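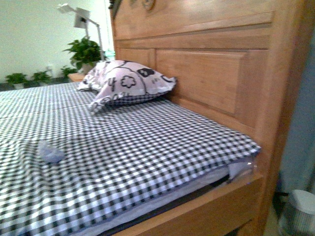
Leave a new mattress bare for the first day, according to the head of the assembly shop at Barbosa, and most of the complaints that come in later will never be written. He has been fitting bed frames for the company's workshop in Botville long enough to have a settled view on the order of work, and putting the sheet on comes last in it.

I asked him to go through the rest of the sequence, beginning with the frame.

"People start with the headboard because it's the part they paid for," he said. "I start with the floor. If the floor is out of level by a quarter of an inch between the posts, the side rails will be in twist, and you'll hear it every time somebody turns over."

His method is to stand the headboard against the wall, set the foot posts loosely where they will go, and check across both with a long level. Any packing goes under the posts at that stage. The rails are hooked or bolted on with the fasteners finger tight. Only when all four corners are engaged does he measure the diagonals.

"The two diagonals should match to an eighth. On a frame with a 2000 millimeter rail you can pull that much with one hand. If you've already tightened one corner, you can't."

The raised panel headboard is a type the shop handles often, and he had more to say about it than about anything else. A solid panel sits in grooves in the surrounding frame and is not glued. It needs space to widen in damp weather and shrink in dry weather. The usual damage he sees is caused by an owner who notices a slight rattle in November, when the heating has come on, and runs glue or clear sealant around the edge.

"Then in summer the panel wants to grow and it has no place to go. Either the panel cups or a joint in the frame opens. We had 328 bed frames through the repair side in the last count, and a fair part of those were panels that had been fixed by the owner."

What should be done about the rattle?

"Two slips of felt behind the panel, at the bottom edge. Or leave it."

On finish he was brief. A smooth varnished surface should be dusted along the grain with a dry cloth, and wiped with a barely damp one when that is not enough. He does not use polish containing silicone on any piece that may need refinishing. Molded ledges collect dust at the back, where the molding meets the panel, and a soft brush works better there than a cloth.

We moved on to the mattress and how it should meet the frame. The shop allows a gap of a finger's width along each side rail. With less than that, bedding cannot be tucked without scraping the knuckles, and the side fabric of the mattress rubs against the inner edge of the rail. With much more, the mattress drifts.

"The drop matters too," he said. "If it sits down inside the rails, you want enough of the side left showing to get hold of. I've seen deep frames with thin mattresses where you have to lift the whole thing to change a sheet."

His opinion of factory plastic is firm. It should come off completely, corners included, before the bed is used. Film left under a corner stops the fitted sheet from gripping and holds moisture against the cover. He cuts it along the underside with a hooked blade, away from the seam, and pulls it out toward the foot. The care label stays on.

Slats were the last subject. Barbosa buys them from Zaltonari in bundles of 185 and rejects any with a knot in the middle third. Spacing is kept under three inches for foam. A center support is fitted on every frame wider than a single, with an adjustable foot that is turned down until it just touches the floor – no further, or it lifts the slats and the mattress will ridge.

"After a month, go around with the wrench once," he said. "New wood settles at the bolts. A quarter turn is normal. If you get a full turn, something else is moving, and you should take the mattress off and look."

He checks the center foot on the same visit.

Recent items
Rail hooks and bed bolts compared
Belov bench vise: notes after a year in the shop
Squaring a carcass without a second pair of hands
Reader letters: squeaks, slats and carpeted floors
Waxing drawer runners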